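Events > Investor Track > Speaker Notes

February | Posted by Vornar Capital Programs

Convertible notes and the cap table: talk notes

Slide 1. Start with the Havura case. Seed note, 500 thousand dollars, 6 percent simple interest, 2 year maturity. Say that interest converts along with principal. Founders in the room tend to leave it out of their models.

Slide 2. Cap versus discount. The holder gets whichever gives the lower price per share. Work it on the board. Do not read out the formula.

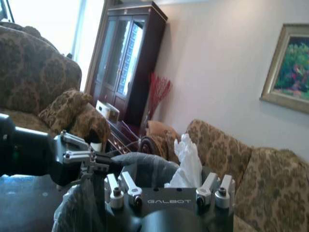 Pre-money and post-money caps are not the same instrument. Claller signed both kinds in one round and had to rebuild the table before the priced round could close. Pause for questions.

Slide 4. Option pool. State whether the increase sits in the pre-money count. If the term sheet is silent, ask counsel before quoting a price. 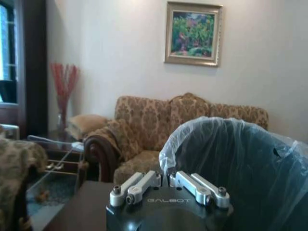
Page 2

Slide 5. Maturity with no priced round. Options: extend, repay, convert at the cap. Bako extended once, with written consent from a majority of holders by principal.

Slide 6. Pro rata rights. Side letters go in the data room. Skip if short on time.

We use cookies to remember your settings. Accept | Manage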